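25/01/2022

So I finally did it. I sat down in the little glass room at Pranley, the one with the broken blind, and told HR what has been going on since last April. Two hours, start to finish. I'd made up my mind to be calm and businesslike, and I was, right up until she asked if I wanted some water, and then my voice went all wobbly over WATER of all things.

I had the log with me. I've been keeping it in the back of my old planner, and I'm so glad I did. Dates, what was said, who was standing there, whether I answered. The comments about my clothes, the one in the elevator, the texts at eleven at night asking what I was wearing to the Jevonari dinner. She photocopied every page and gave me the originals back (I'd read somewhere that you should never hand over your only copy, so I had a spare set in the car anyway, ha).
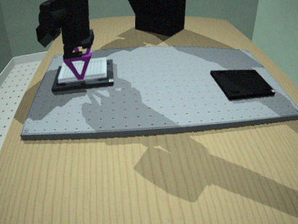 What she told me is that the company has to look into it now whether or not I put it in writing, but that writing it up would help. So tonight I've been typing. It's slow going! I keep stopping to click around on other things, and for a good while I just sat there and thought about nothing whatsoever. Then I went back and wrote the elevator part in one go. Three paragraphs. I left out everything I felt about it and only put what happened, which is what she suggested, and it does read stronger that way. It also reads like it happened to somebody else, which was kind of a relief.

The part I can't stop chewing on is the retaliation thing. She said it twice, that they can't cut my hours or move me off the Bustamante account for making a complaint, and that if anything like that happens I should come straight back to her. Fine. But she didn't say anything about people going quiet when I walk into the break room, and I don't know what you'd even write in a log about that. "Tuna sandwich, silence"? I'm going to write it down anyway if it happens.

I also called the free legal line on my lunch, out in the parking lot with the heater on. The man was very nice and talked very fast. He said there's a deadline for filing outside the company and that it runs from the thing itself, so waiting for HR to finish doesn't stop the clock. I had no idea! I had been assuming one came after the other. He told me to look up the exact number of days for my state and put it on the calendar tonight, and I've done that, in red, with another note two weeks ahead of it.

Things I still have to do:

Screenshot the texts again, this time with the date showing at the top.

Ask for a copy of the handbook as it was last April. The one online has been changed and the harassment page is longer than I remember.

Email my personal account the old performance reviews, if I'm allowed to. Check first!!

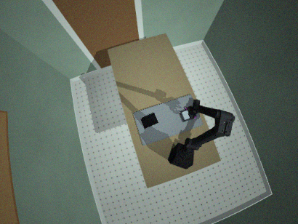

Money, ugh

I looked at what a private lawyer would run me. The first one I tried, over by the Trunuseo building, wants 4,000 up front. I have 3,118 in savings and the car needs tires. The legal line man said plenty of employment lawyers will take a case for a share of whatever comes out of it, and that I should talk to a couple of them before paying anybody a cent. I wrote "share of WHAT" on my notepad and underlined it, because I'm not even sure I want money. I'd like him to stop, and I'd like to keep my job, and I'd like to go to the next client dinner in the green dress without planning which side of the table to sit on.

Mom would say to just find somewhere else to work. I haven't told her yet. I did look at job listings for ten minutes and got so mad I closed the whole thing. I LIKE my job.

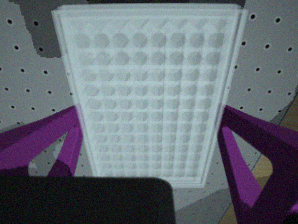 And I'm good at it, too. I got that account when it was a mess, and the client asks for me by name now. Why should I be the one updating a resume?

Anyway. HR says she'll be talking to people starting tomorrow, and that I shouldn't discuss it with anyone who might be a witness. That's basically my entire lunch table, so I guess I'm eating at my desk. Statement is at two pages. I still have to do the dinner, and the thing by the copier, and then read it over in the morning with coffee when I'm less likely to put in swear words.

Need to move the laundry over before bed.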